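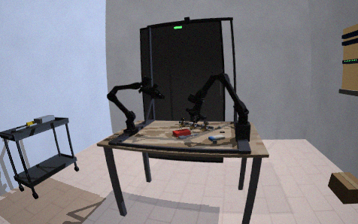
**Arkside Credit Union: Member Services Working Group**
Minutes, August meeting

Started at 9:10, ten minutes behind the agenda and well ahead of our average. Quorum present. Minutes of the previous meeting approved with one correction: "mobile deposit outrage" should read "mobile deposit outage," though there was some support for leaving it.

**1. Overdraft fee letter**

Draft 4 was circulated. It is now two pages, up from one, after we asked for it to be shorter. Legal added a paragraph defining "day." The group asked that the fee amount appear on the first page, preferably in a sentence. Operations to return Draft 5 before the next meeting.

**2. Statement vendor**

Ovutano has offered to renew at the current rate if we sign for three years. Feng's quote is lower but leaves out envelopes, which were felt to be a fairly central part of mailing a statement. Finance will ask Feng for a price with envelopes. No vote taken.

**3. Card disputes**

Over 100 disputes are open. Most involve the same streaming trial, including one filed by a member of this group, who abstained from the discussion and then joined it. The branch asked for permission to close small disputes at the counter without a second signature. Agreed for a trial period, limit to be set by Risk. Risk noted that it had not been asked. Risk was then asked.

**4. Orkel branch hours**

The Orkel branch would like to open at 10 on Wednesday so staff can have training. The sign on the door already says 10. Approved, and the website is to be changed to match the door.

**5. Phone menu**

The recorded menu still offers Christmas Club as option 2. Moving it requires a change request, and the change request form asks for the approval number of the change. IT will look into how anyone has ever filled this out.

**6. Other business**

- Coin counter at the main branch is out of service again. Repair quote to Finance.
- Request for a better pen at the drive-through. Deferred.
- Parking: please stop using the member spaces.

**Actions**

- Operations: Draft 5 of the letter
- Finance: Feng quote, coin counter
- Risk: counter limit for disputes
- IT: phone menu, website hours

Adjourned 10:40.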